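Caltitz Community Law Project
Jobs and openings

Paralegal / Accompaniment Coordinator, plus volunteer court companions (rolling)

Posted 11th September. Open until filled but we start reading on Monday so don't sit on it.

Quick version: we need one full-time person to run our immigration court accompaniment program, and a bunch of people who can give us two mornings a month. Both are described below. Please read the whole thing before you write, half the questions we get are answered further down.

Who we are

Small legal nonprofit. We do asylum, family petitions, work permits, citizenship, bond hearings, and a lot of walking people to buildings they are scared to walk into. Two attorneys, one accredited representative, one office manager, one very old copier. Main office is on Hourani Street over the pharmacy, second floor, elevator works most days. We also run a Thursday evening clinic at the Ultetti branch library, in the meeting room behind the kids' section.

Last year the phone line took 4,000 calls. We picked up as many as we could. 68 people had someone from us sitting beside them at a hearing or check-in. It should have been a lot more, and that is why this job exists.

JOB: Paralegal / Accompaniment Coordinator

Full time, 35 hours, some evenings. Hybrid after the first three months, in person before that. Reports to Suha Hattar, managing attorney.

What you'd do

- Keep the hearing calendar. Check it against the court's system every morning, dates move without anybody calling us.
- Match companions to people with hearings and check-ins. Language, neighborhood, who has a car, who gets along with small children.
- Call every client two days before, and again the night before. Where to go, what door, what to bring, what not to bring.
- Train companions. We have a packet, it needs rewriting, you'd be rewriting it.
- Intake at the Thursday clinic. Forms, declarations, gathering documents, making three copies of everything.
- Draft fee waiver requests, change of address forms, change of venue motions for attorney review.
- Track down school records, medical records, police reports, birth certificates from town halls that open one afternoon a week.
- Keep the file notes clean enough that someone else can pick up the case if you're out sick.
- Help families put together a safety plan. Who picks up the kids, who has the keys, where the papers are. This is slow work and you can't do it with one eye on your inbox.
- Some housing stuff. We have four rooms with host families for people just out of detention or just off a bus. You'd do the visits, keep the sheet of who is where, buy towels when we're out of towels.

What we need from you

- Spoken Spanish good enough to explain a hearing notice to someone who is upset. We'll do part of the interview in Spanish.
- Two years of legal, social service, or organizing work. Paid or unpaid both count. If you ran things at your church or your union, tell us about it, that's experience.
- You write clearly and you can spell people's names right. Both last names. Accents included.
- Calm on the phone.
- You can keep your mouth shut. Everything in this office is confidential, and that means not telling your roommate the interesting one.
- You can get to the court by 7:30 in the morning when its needed.

Nice to have, not required

- Arabic, Mam, Haitian Creole, Dari, or Portuguese
- Time spent in immigration court in any role
- Department of Justice accreditation, or you'd like to work toward it (we pay for the training)
- Driver's license and a car
- You are an immigrant yourself or grew up in a family going through this. We don't ask about your status beyond what the law makes us ask for employment paperwork.

No degree needed. We took that line out of our ads a while back and we should have done it sooner.

Pay and benefits

Salary is on the same scale as our other paralegal, and we send the full scale to everyone who gets a phone call, before the interview, so you don't waste a morning on us. It isn't negotiable, everyone on the same step gets the same money. Health and dental from day one. Four weeks vacation plus the week between Christmas and New Year's when the office is closed. Transit pass. $3,000 a year toward training, classes, or bar prep, doesn't carry over.

The job is funded for two years by a grant and we intend to keep it going after that. Can't promise it. Wanted to say so up front.

What it's like

Busy. Some weeks there are good days, someone gets granted and there is cake. Some weeks a person you have talked to every day for a month gets moved to a facility three states away and you find out from the locator website. We close the phones Friday afternoons so staff can catch up, and we mostly stick to it. There is a counselor who comes in once a month for staff, on work time, and you don't have to talk to anyone about whether you go.

We don't do rallies in work time. Plenty of us go on our own time. Some of us have views on what the city council should do with the ordinance and some of us have different views. Not part of the job either way.

VOLUNTEERS: Court companions

Unpaid. Two mornings a month, minimum, for six months. We ask for the six months because the training takes a while and people get attached.

A companion meets the person outside the building, goes through security with them, sits with them, takes notes on what the judge or officer says and when the next date is, and stays until they are back on the bus or in the car. That's it. You don't give legal advice. You don't speak for them. You don't film. You don't argue with the guards, even the rude one.

You should

- Be 18 or over
- Have government ID you are comfortable showing at a federal building
- Be able to sit quietly for 4 hours, sometimes with nothing happening
- Do the training, one Saturday, plus one morning shadowing
- Text us back

If you don't have lawful status or you have something pending, please talk to us before signing up for court mornings. We have other things that need doing that don't put you in that building: phone bank, translation, folding and stuffing, rides to the clinic, food for clinic nights.

Spanish helps a lot but we place English-only companions every month. Anyone with Mam or Dari, please, call us today.

We also need

Drivers for the Ultetti clinic, Thursdays, 5 to 9. Own car, insurance, clean record.

Translators for written documents, from home, whenever. Birth certificates mostly. You sign a certificate of translation, we give you the template.

Hosts. A spare room, a door that closes, a bathroom they can use without asking. Stays run from two weeks to three months. We visit first, you meet the guest first, either side can say no with no explanation. A small monthly amount for groceries comes through the Mitora Fund. Next round of host placements is in December so visits need to happen well before then. Clean sheets and a place to do laundry matter more than a nice room. Pets are OK but tell us.

How to apply for the job

Email one PDF: resume, and one page on why this and why now. No more than one page, really. Put "Coordinator" in the subject line. Name the languages you speak and how well, be truthful, we will check. Two references, we don't call them until after the second interview and we'll warn you first.

Please don't send writing samples. There's a short exercise at the second interview, an hour, paid, we hand you a messy file and ask you to write the note.

Steps: phone call with the office manager, then interview with Suha and one other attorney, then the exercise plus lunch with everybody who's in that day. Three weeks start to finish if nobody gets sick. Everyone who applies gets an answer, even if the answer is no. If you haven't heard in two weeks write again, our spam filter is agressive.

How to sign up as a volunteer

Fill in the form at the front desk or on the volunteer page. Paper is fine. Someone calls you within ten days. Next training is on a Saturday morning at the Hourani Street office, coffee and something to eat, kids welcome if they can stand it. Stairs or elevator. Street parking is bad, the lot behind the bank is free on weekends.

Background check for everybody, companions and hosts both. A record does not rule you out. Tell us first and we'll talk about it.

Accommodations: need an interpreter, large print, a chair with a back, a different time of day, whatever, say so in the email and it gets sorted.

Caltitz Community Law Project is an equal opportunity employer. We don't discriminate on race, color, religion, national origin, citizenship where protected, sex, gender identity, sexual orientation, age, disability, veteran status, or anything else the law covers. We mean it for volunteers too.

Please don't use the job email for legal questions. If you or someone you know has a hearing coming up and no lawyer, call the main line Monday to Thursday, 9 to 12, or come to the Thursday clinic and sign in before 6. If somebody was detained today, call anyway, any time, and press 2.

Please share this with people who don't look at job boards.

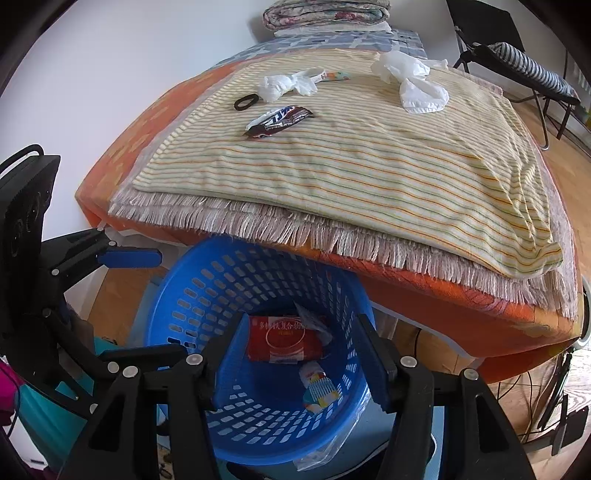 Bed with striped blanket and fringed throw, blue laundry basket alongside.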